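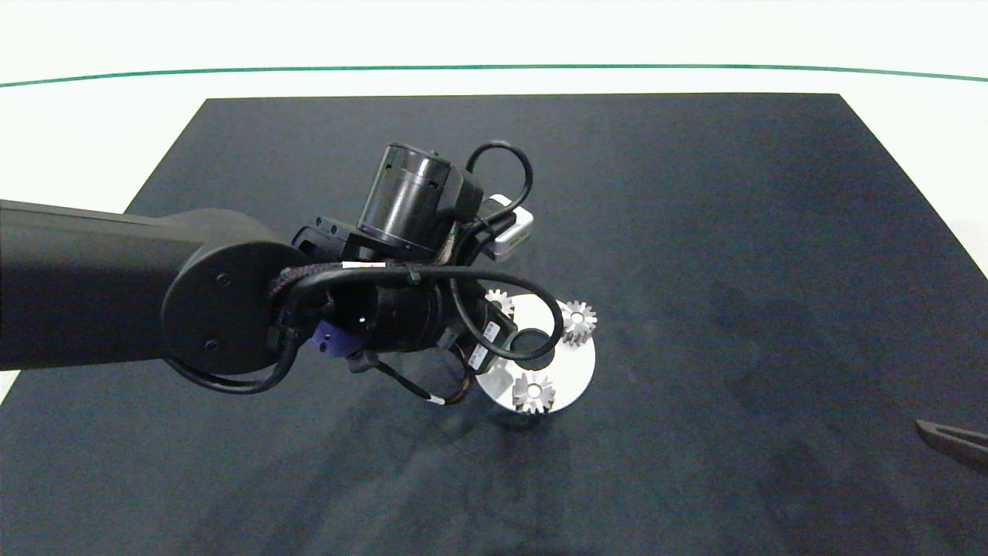
Allotment news, September

Quick one this month, everything is ripening at once and I've got beans on the hob as I type. Sorry for any gaps.

Water first. The trough at the Piltgate end is back on. The one by the bottom hedge isn't, the ballcock has gone again and the part is on order. Please don't try to fix it with string. Cans only from the top tap until further notice, no hoses before 6 in the evening, and if you see it dripping give the handle a proper shove, it sticks.

Rents. Due by the end of the month. Same as last year for a full plot, half plots are up by £2. Bank transfer if you can, put your plot number as the reference and not "allotment", we had 18 come through as "allotment" last time and it took an entire evening to sort out who was who. Cash in an envelope through the hut door is fine, plot number on the front.

Blight. Yes it's here. Started on the Nekdale side and has worked its way up the slope, most of the outdoor tomatoes on that side have gone. Potatoes too in places. If yours have it, cut the tops off and take them home in a bag or put them in the council green bin. NOT on the shared heap. Leave the spuds in the ground a couple of weeks after cutting so the skins firm up, then lift them on a dry day. Check them in the sack every so often, one bad one will take the lot and the smell is somthing else.

Anyone growing the blight resistant sorts, let us know how they did. Mine held on a fortnight longer than the rest and then keeled over anyway. Tasted a bit watery as well.

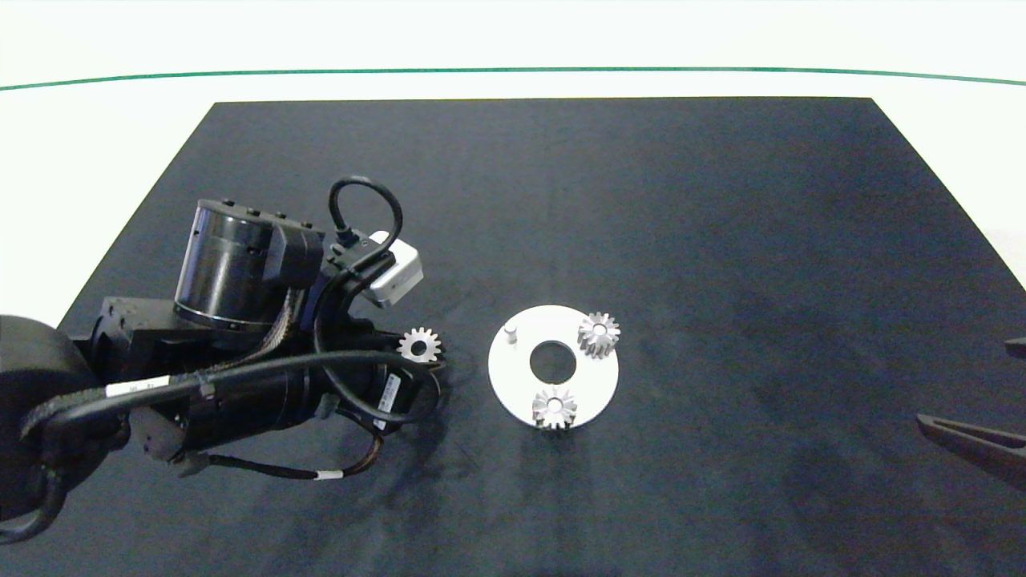

Onions mostly good. Garlic poor, small bulbs all round, probably that dry spell in spring. Squash enormous. Courgettes, no more please, the swap table is full of them and half have gone to marrows. Plums wanted if anybody has spare.

Seed order. Going in at the end of the month so get your list in the box in the hut. We're using Lachance again for the broad beans and peas, and trying Jalell for onion sets as the last lot were soft when they arrived. Over 635 packets last year between us, so the discount is well worth having. Write clearly. Variety name as well as the vegetable please, "lettuce x 3" is no help to the person filling in the form.

Green manure. There are 3 bags of field beans and some grazing rye in the hut, help yourself, one scoop per bed is plenty. Get it in soon while the soil's still warm. Rye is a pig to dig in come spring so don't leave it till it's knee high like I did.

Skip. Coming at the end of next month, one weekend only. Wood, metal, old netting, broken glass if it's wrapped. No soil, no tyres, no carpet, no paint. Last year someone put a mattress in and we got charged for it.

Paths. Mow your half. The mower is back from its service and starts second or third pull now. Petrol is in the green can, the red can is the two-stroke for the strimmer, don't mix them up. Sign the book when you take it out.

Shed break-ins. Two down by the lane, a fork and a flask of all things. Take anything decent home with you. Gate code changes on the first of the month, the new one will be sent round by text, so if your number's changed please say.

Harvest lunch is on, usual spot, 1 o'clock, bring a dish and a chair. Soup is sorted. Pudding always runs short so think on. If it's wet we'll squeeze in the hut.

Beans boiling over, got to go. More next month incuding the plot waiting list.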